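**Can I charge rent on a shelf in a shared kitchen?**

Posted in Carnstead > Housing & Roommates

I hold the lease on a two-bedroom in Galwood and sublet the other room. My roommate has quietly colonized the kitchen. Sauces, grains, a family of lids with no known relatives. The rent is $2000 a month, split evenly, and our agreement says "shared use of kitchen" and stops there. Do I have any right to charge for the extra space, or at least move things? I've been polite for 18 months and I'm running low.

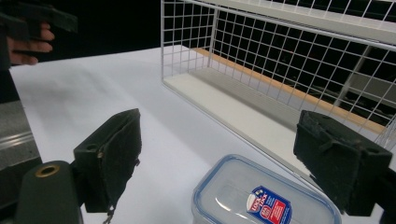

*Plastic food container, white tabletop.*

**skorkis_sublet**

Short version: no, you can't invent a fee halfway through. You both signed something that says shared, and it doesn't say shared by the inch. If you want different terms, put them in writing and get a signature, or wait until the sublease comes up for renewal and add them then.

Moving things is a different matter. Shifting a jar from one cabinet to another isn't going to land you in front of a judge. Throwing it out might, and small claims over couscous is a long morning for everybody. Give notice by text so there's a record, say which shelves are whose, and pick a date. Thursday is trash night on my side of Carnstead, and I've found people get very decisive on Thursdays.

Also check your own lease with the landlord. 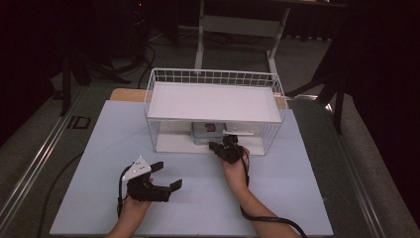 Some of the Atallah buildings don't allow subletting at all without written consent, and you don't want to find that out while complaining about a shelf. If you have the consent letter, keep it with the agreement. If you don't, I would become extremely relaxed about lids.

**galwood_gary_not_gary**

just buy 2 bins and label them. worked for me. well, the labels did, the roommate moved out in February

**thirdfloorrear**

Agree with the first reply, except that texts are easy to lose when you change phones. Email it. And keep the tone boring. My last message on this subject used the word "annexation" and it did not help my case.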